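Preparing the Upper Level and the Ground Floor for the Spring Season

The following entry continues the record of the hall that I began keeping in January. Readers who have asked about the arrangement of the building, the lighting and the placement of the flowers will find most of the answers below. The notes on heating have been moved to a separate post.

The Building

The hall is a two-story space with white walls and a white ceiling. It was leased two years ago from Moreo, the firm that manages the surrounding properties, and it has been used since then for meetings, small exhibitions and the monthly Sunday market. The ground floor measures 425 square meters. The mezzanine is considerably smaller, and the terms of the lease do not permit heavy storage there.

When the lease was signed, the upper level held a large quantity of shelving left by the previous tenant. Its removal required most of a week. The shelves were offered first to Sustach, the furniture exchange on the next block, which accepted the sound ones and declined the remainder.

Lighting

A bright interior was the principal reason for choosing this address. Two kinds of fitting are in use, round ceiling lights and linear fluorescent fixtures, and they are controlled from separate switches. I had considered replacing the fluorescent fixtures last fall. An estimate was obtained from Tamayo, and the figure was higher than the budget for the year would allow. The matter has been deferred.

In the meantime, the diffusers within reach of a stepladder have been washed with mild soap and dried with a cotton cloth. The higher ones will have to wait until the lift is available. Persons carrying out this work are reminded to switch off the circuit beforehand and to let the fittings cool – the round lights take longer than one might expect.

The Mezzanine and Its Railing

The long black metal railing is the most noticeable feature of the upper level, and it is also the one that receives the most wear. Hands rest on it throughout the day. It was wiped down in full this month, first with a damp cloth and then with a dry one, and the base of each post was brushed out. Dust gathers there in surprising amounts.

No banners, coats or extension cords are to be hung over the railing. This rule was relaxed for the winter market and will not be relaxed again. Exhibitors who need a place for signs may use the freestanding boards stored beneath the stairs.

Flowers

Pale pink was settled on for the season after some discussion. The white walls can make stronger colors appear harsh, and last year's orange arrangement drew more comments than any of us wished to receive. The flowers and their greenery were ordered through Ollau at a total cost of 295 dollars, delivery included. I consider this reasonable for a hall of this size, although the invoice arrived with an error in the address and had to be reissued.

The flowers are kept low so that the view to the upper level remains open. Exhibitors may shift an arrangement a short distance to make room for their equipment, provided that it is returned to its place at the end of the day.

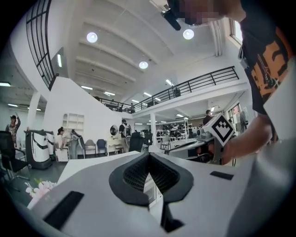 Remaining Work

The items still outstanding are listed in the order in which I expect to address them.

The stair treads require a new coat of sealant. The work will be done on a weekday evening, and the upper level will be closed until the following morning.

Two of the folding tables have loose hinges and have been set aside. They should not be put back into service, even for light use, until the replacement parts arrive.

The white paint beside the main entrance is scuffed at shoulder height. A matching can was left by the previous tenant, but the label is illegible and a test patch dried slightly yellow. A new can will be purchased.

The cabinet beneath the stairs is to be sorted once more. It presently holds tablecloths, tape, spare bulbs and a box of unlabeled keys – the last of these should be compared with the locks before anything is discarded.

Requests for use of the hall may be submitted through the contact page in the usual manner. Please state the number of tables needed and whether access to the mezzanine is required.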